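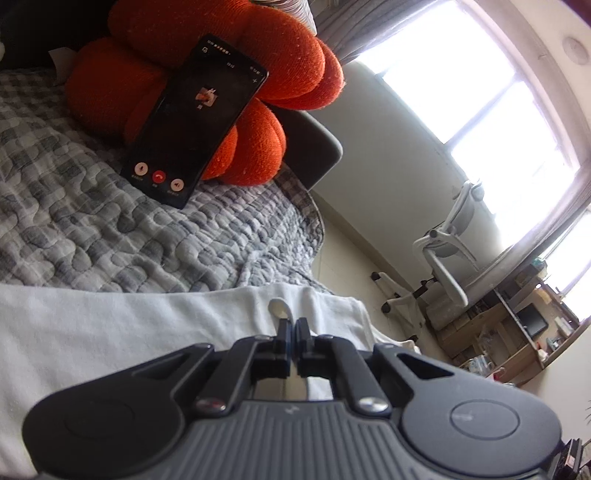
Finger pads nearly closed, folded white cloth beyond.

Hand-held gripper: closed width reading drifts during a session

Damian Zieliński
14/06/2026

We use a Kidadow hand-held gripper to record laundry handling in a flat in Justcombe. Jaw width is logged by Rikero. After zeroing, fully closed reads 0 mm. After 40 grasps or so of normal use it reads 2 mm with the tips pressed together, and the arm that replays the recordings then fails to close on thin fabric. Towels are fine, socks are dropped. 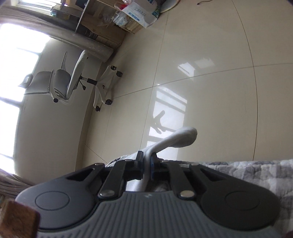 Re-zeroing clears it for a while. I have changed the cable and reinstalled the logger – no difference. Is this the encoder or something mechanical?

pivot_m4

Mechanical, most likely. The linkage arms turn on metal pivot screws, and if one backs out slightly the arm can rock before the tips move. Hold the body still, close the jaws and push one tip sideways by hand. If the reading changes, there is play. Remove one screw at a time, clean the thread, use a medium threadlocker and leave it overnight before zeroing again. Check them every 1,000 grasps after that.

Don't run the arm on the affected recordings. A width offset in the other direction would make it squeeze harder than you expect.

gorsefield

mine did this, bought new pads from Zwahlen and it stopped. might be worth a go

Damian Zieliński

Play found on one side. Screw refitted with threadlocker, 70 grasps since and closed still reads 0 mm. Pads left as they were. The older recordings are set aside until I can work out where the offset starts in each.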